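Início | Contos | Autores | Arquivo | Contato

O turno de Nhi Ông

Última atualização: dezembro

Quando a garra parou pela segunda vez naquela manhã, Nhi Ông ainda estava com a chaleira na mão, e levou um bom tempo até resolver se primeiro servia o chá ou se primeiro ia ver o que tinha acontecido. Serviu o chá. A avó dela, que consertou máquinas de costura a vida inteira, dizia que máquina parada não foge, e Nhi tinha levado esse conselho consigo para a oficina da Muststead, junto com um casaco de lã e uma desconfiança carinhosa de tudo o que tem motor.

O Trikari – era assim que chamavam o braço, com artigo e tudo, como se fosse um primo – vinha separando blocos por cor fazia 18 dias. Azul com azul, amarelo com amarelo, e as tigelas que sobravam esperando a vez. Um trabalho de criança pequena, dizia Nga Tôn, a chefe, com uma ternura que ela não mostrava a mais ninguém naquele galpão. Só que na véspera, às quatro da tarde, o braço tinha fechado os dedos quando devia abrir, e no caminho estava a mão da própria Nga. Não quebrou nada. Ficou uma marca roxa comprida, que ela escondia na manga do suéter e que todo mundo, por delicadeza, fingia não notar.

Nhi sentou diante do monitor com a xícara entre os joelhos e foi abrindo as imagens do punho, uma por uma, sem pressa. Havia 200 delas só daquela manhã, e numa, bem no meio da lista, ela se demorou mais do que nas outras: o bloquinho amarelo na tigela amarela, quase sumido de tão parecido, o azul-claro na tigela azul, e os dois dedos pretos apontados para cima com um pedaço de laranja entre eles.

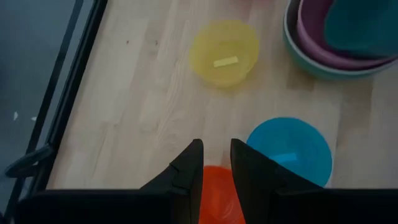

O que o registro dizia

O registro, ao lado, jurava que a tigela amarela estava vazia. Nhi leu a linha de novo, limpou os óculos na barra do casaco e leu outra vez, e então foi chamar Nga, que veio com a manga puxada até os dedos.

– Ele não enxerga o amarelo – disse Nhi. – Fica procurando um bloco que já guardou. Procura, procura, e uma hora se atrapalha.

– E a minha mão?

– Isso ainda não sei. Na hora da sua mão ele também estava procurando.

Nga ficou olhando a tela, depois foi até a parede e apertou o botão vermelho, e prendeu nele um papel com o nome dela e a palavra NÃO em letras grandes. Telefonou para a Fadodholm, que tinha vendido a garra, e explicou tudo com uma paciência que Nhi admirou muito, inclusive a parte do suéter.

Nhi foi buscar outra xícara e encheu até a borda.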